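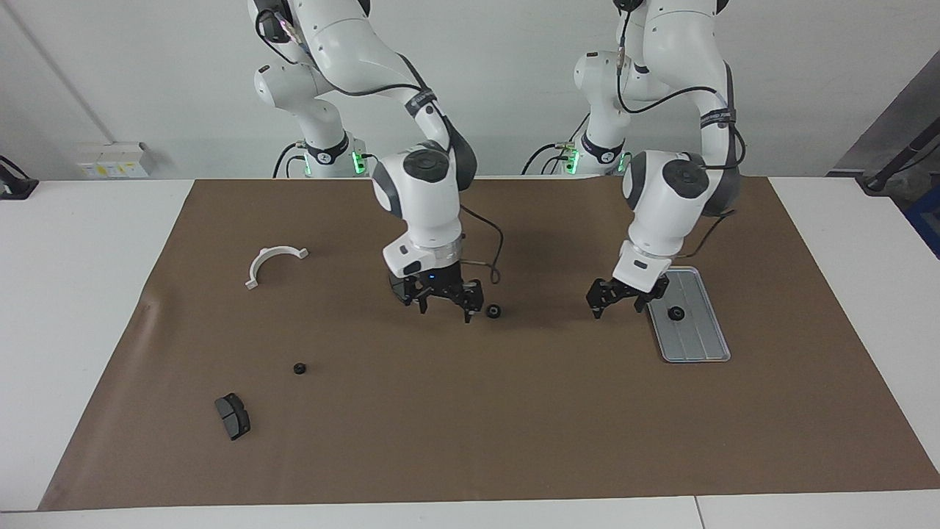 3.2 Who answered, and how we asked them

I should admit I went into this part of the study expecting people in Nelosham to be bored by questions about their bus. I was wrong. We posted the survey to every address on the Flona estate and along the Wako road, and 1,037 forms came back, many with notes squeezed into the margins (one had a hand-drawn timetable!). I threw out 226 because the travel diary was blank, and kept the rest.

The diary covered 6 days in November. I asked for each trip, the time people left the house and how long they stood at the stop -- that last one got the longest answers by far. 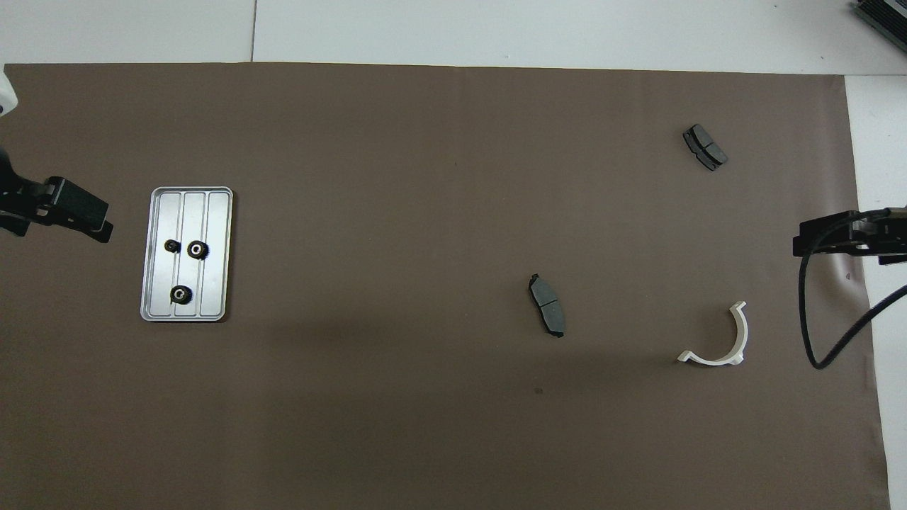 Waiting times are where I'd be most careful. People round up when they're cold and fed up, so I checked a batch of nearly 100 diaries against the Raninico ticket records. The boarding times matched quite well, but the waits looked a bit long, mostly on the evening runs. I've left them as written and added a correction in the model (Figure 1 shows waits by time of day, before and after).

Figure 1. Reported and corrected waiting times at stops, by hour of departure.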